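## Setting hook positions for the wrist camera arm

These notes cover teaching the arm to hang and remove items on the rack. They assume the base is bolted down, the gripper has been homed and the wrist camera is already calibrated. The controller is a Groltora board running the Canden motion scripts. Other boards will need different commands for steps 3 and 5.

### Fix the rack first

1. Stand the rack parallel to the wall and clamp both rear feet. A rack that shifts by a few millimetres will spoil every taught point.
2. Measure from the base centre to the front top bar. Ours is 579 mm. Enter the figure as `rack_y`.
3. Jog the wrist to one end of the bar and save the point, then do the same at the other end. The script works out the bar angle from the two.

### Teach the hooks

4. Push each hook fully down on the bar. Hooks that sit proud will tilt when loaded.
5. Approach from above and in front, with the gripper open. Stop short of the tip and save this as the `pre` point.
6. Lower at the slow speed until the loop of the item passes over the tip, then save `hang`.
7. Back out along the same line. Do not move sideways until the fingers are clear – the curled tips catch on cloth.

Encoder counts at `pre` and `hang` on our arm are 1316 and 1097. Yours will differ, but the second should always be lower if the shoulder joint is wired the same way.

### Dark cloth

Black fabric on a black rack gives the camera very little to work with. Filipa Valente's fix is to set the exposure by hand against the wall and leave it there. Auto exposure hunts whenever the cloth fills the view. A bright tab on the item also helps, and the colour filter in the Canden scripts will pick it up at default settings.

Run the full cycle empty at low speed before trying it with a garment. If the arm stalls on the way out, raise `pre` by 2 mm and repeat from step 5.

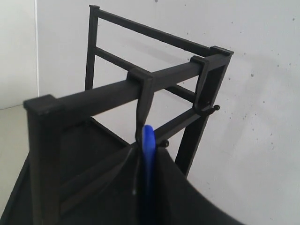
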